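Mirani Card Holder Handling Set: Data Card

Version 2, released July 29, 2020
Maintained by the Zirnach laboratory, Otard Institute

Summary
The set contains 837 recorded episodes of two-armed handling of small card holders. It is intended for training and testing policies that learn from demonstration. All episodes were collected by trained operators using the Flolimport teleoperation station.

Tasks
Each episode belongs to one task: opening the holder, turning a sleeve, inserting a card or removing a card. The task name is stored with the episode and was assigned before recording began.

Contents of an episode
Wrist camera video from both arms, joint positions, gripper opening and a success label. The label was entered by the operator and checked by a second reader. Episodes on which the two disagreed are kept and marked "disputed". There are 13 of these.

Splits
Training and test episodes are kept in separate folders. The test folder holds 174 episodes. Users are asked not to tune on it.

Objects
Holders with clear inner sleeves were preferred, as soft transparent material is poorly covered in our earlier releases. Cards include membership and loyalty cards with printed lettering. No bank cards or identity documents were used.

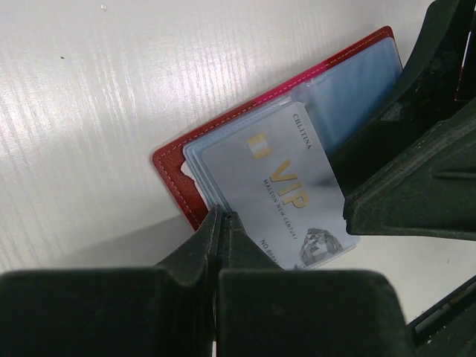
Known limitations
Reflections from the tabletop and the sleeves vary between episodes and have not been corrected. The grippers often hide part of the card in the wrist views, so card position should not be taken from a single camera. Force was not recorded.

Terms of use
The set may be used for research and teaching. Redistribution requires written permission from the laboratory. Errors in labels should be reported with the episode number and the version of the set.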